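Filed under: Workshop Tips > Cleaning > Small Electronics

Taking Stickers Off Black Plastic (and Keeping the Ones You Like)

Last updated: 21 May 2025

Matte black plastic shows everything: glue, skin oil, and every scratch you make trying to get rid of the glue. These steps work on game controllers, remotes, tool cases and most other hard housings.

Turn the item off and unplug it. Pull the batteries if they come out. Wipe the whole surface with a dry microfiber cloth first, so you aren't grinding grit into the finish later.

Warm the sticker with a hair dryer on low for 15 seconds, then try a corner with your fingernail. If it won't lift, warm it again. Don't use a heat gun. Pull the sticker back flat over itself, slowly. Pulling straight up tears the paper layer and leaves the glue behind.

For leftover glue, put a little rubbing alcohol on a cotton swab and roll it over the spot. Test it somewhere hidden first. Painted or soft-touch coatings can go cloudy. The Nusby plastic scraper is fine for thick patches if you hold it almost flat. Metal blades will leave a mark.

Sandpaper is a last resort and it will change the finish. Even 800 grit leaves a shiny patch on matte plastic that you can't undo.

If you want to keep a sticker, clean around it with a cloth that is barely damp and wipe from the middle of the sticker outward. Wiping toward the edge of a die-cut one from outside catches the points and starts them curling. A curled point can be pressed back down with a dab of Bunlow craft glue on a toothpick.
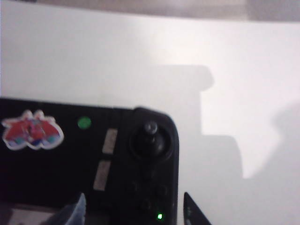
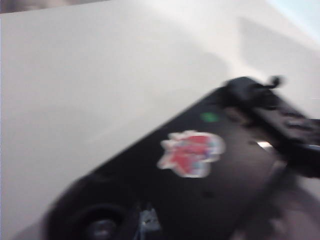 Thumbsticks and buttons need a separate pass. Use a dry, soft toothbrush around the base of the stick, moving the stick to each side as you go. Run a wooden toothpick around the button edges. Never spray cleaner into the openings. Put it on the cloth.

Let everything air dry before you turn it back on. New stickers should wait until the next day, after any alcohol is gone and the surface feels dry and a little grippy.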